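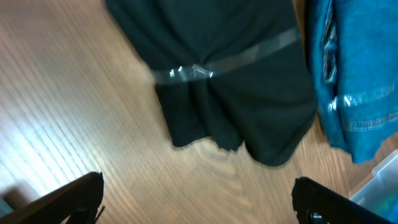 29 Jul 2021

I gave my first money to a charity when I was a student and did not have much of it. It was a box on the counter of a bakery, for a mountain rescue group, and I put in the coins I received back for my bread. I did not know the name of the group and I never asked. For many years I continued like this, a coin here and a coin there, and I thought it was enough to have a good feeling.

This changed last December, when I became a monthly donor of the Laltis Fund. It is a small charity that pays for the travel of families who have a child in a hospital far from home. The train, the bus, sometimes the gasoline. I found them through my colleague Ataberk Altıntaş, who was running the half marathon in Makidley for them and sent a link to everybody in the office. I gave 12 dollars for his run. On the last page there was a small square to click if you want to give the same amount every month, and I clicked it. I want to be clear that I clicked it on purpose.

Since then I have received many letters from them. I kept all of them in one folder in my e-mail, and last week I read the folder from the beginning to the end. It was an interesting evening, but it was also a little sad.

The first letters are very good. A woman in the office wrote them, I think, because they have small mistakes and they speak of normal things. One letter explains that the price of the bus from Helten went up and so the fund now pays 64 dollars for a return trip for one parent and one child. I liked this letter very much. I understood exactly where my money goes: in a little more than five months, I send one parent and one child to the hospital and back.

In spring the letters changed. They got a big photograph at the top and my first name three times in the text. There is a red button. The sentences are short and they want me to be afraid. "Will you let this family down?" I had not planned to let down any family. I was already paying.

I wrote to them about it. I was worried that my letter would sound rude, because in my language we are more direct, so I read it to my neighbor before I sent it. I said that I would stay a donor in any case, but that I missed the bus prices. After seven days I had an answer from a man called Dionysis Bakalis, who looks after the donors there. He was polite and he did not hide anything. They had paid an agency, Ertürk, to write the letters, and the new ones bring more money than the old ones. In the month of the first red button, 157 people increased their monthly gift.

So what can I say against it? If more parents sit on the bus because of a red button, then the button is useful, and my taste is not so important. I thought about this for some days. But I also know two people who stopped giving to different charities in the last year, and both told me the same reason, that they were tired of being pushed. I do not know if anyone at an agency looks at these people. They leave quietly, and they do not fill in a form.

Mr. Bakalis offered to put me on a shorter list, with a letter only four times a year, and I accepted. You can ask for this at many charities, I have learned, and I recommend to try it before you cancel. Write to a person if you can find the name of one, and say what you liked before and what you like less now.

The first of the shorter letters came yesterday. It still has my name in it, two times. Near the end, under the button, there is a line about the bus from Helten, and the price is the same as before.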